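Imprimir | Enviar por correo

Asunto: Re: Presupuesto de equipos para enero
De: Intan Hutapea
Para: lista compras-garncombe
Fecha: 2 de septiembre de 2025

Vandana Solanki escribió:
> Hola a todos. Antes de cerrar la hoja necesito saber tres cosas:
> si pedimos un segundo par de pinzas de mano, si la mesa se queda
> como está y quién paga los cables. Prarkach nos guarda el precio
> de 1,000 por par, pero quiere respuesta pronto. El tope de la
> partida sigue en 2,000.
> Vandana

Vandana, contesto a la lista para que quede constancia.

Sí al segundo par. Con uno solo, cuando falla una pinza se para el puesto entero, y las tareas con prendas piden las dos manos. La del sombrero y el soporte de alambre es la que más turnos nos va a ocupar hasta enero, y no quiero depender de un préstamo de Apaza.

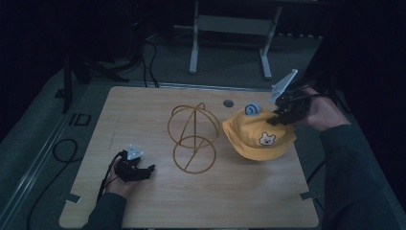
1. Mesa

Se queda. El tablero de madera sirve y las sujeciones de las esquinas también. Truvell ofrecía uno nuevo con su bastidor por 420 – lo quitaría de la hoja.

2. Cables

Los cables de las pinzas van a nuestra partida. Pido además canaleta para el suelo, a 19 el tramo. Con cuatro tramos llega. Los cables que bajan desde arriba son de la instalación del edificio y no deberían salir de aquí.

3. Repuestos

Propongo reservar lo que sobre para dedos y placas de marcador. Prarkach no los incluye en el par y los factura aparte. Falta que nos manden la tarifa; la he pedido dos veces.

4. Objetos

Sombreros y soportes se compran con caja chica, como hasta ahora. Guardad los recibos.

Si nadie se opone antes del viernes de cierre, Vandana puede confirmar el par y borrar la línea de Truvell. La tarifa de repuestos la reenvío a la lista en cuanto llegue.

Intan Hutapea
Garncombe

Imprimir este mensaje | Enviar por correo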